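Gallery: Arava Lane, pavers and porches

Arava Lane was sold to buyers as a "garden street." I have walked it a fair number of times now and I'm still waiting for the garden. What it has is a lot of gray block, townhouses on both sides, and a homeowner fee that went up again in February. The brochure from Juren, the developer, talked about a "living surface" that would age well and need almost no care. I like block paving well enough, but I don't believe in any outdoor surface that needs almost no care, and I believe in it less when the people saying so are selling the houses.

So these pictures are mostly of the ground, with some house fronts along for the ride.

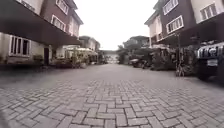 Looking down the lane. Dirt and damp patches on the nearest blocks, brown and cream on the house to the left.

The sales office used to call the tone changes "natural variation." Maybe. Dirt is natural too. The herringbone layout is a sound choice for a lane that takes cars, and I'll give Juren that much. I'm less sold on the deep brown overhangs. They were listed as a premium feature, and what you get for the money is shade over a front door, welcome in July and gloomy by December. The potted plants along the walls do more for the place than anything on the price list, and pots are cheap.

A flyer from Okabe, a cleaning outfit, offered to wash and reseal the paving in front of one house for $300, or $400 with new sand in the joints. It promised 7 years of protection. I asked what happens in year three if the joints open up and was told to read the terms. The terms didn't say. 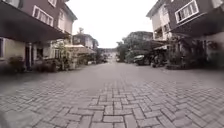 Do pavers like these have to be sealed?
Concrete block pavers hold up fine without it in most places; sealing is mainly about stains and looks, and it has to be redone. Sweeping and topping up the joint sand matter more.

The next gallery covers Gisell Court, which has the same developer and an even longer brochure.

Posted December 19, 2024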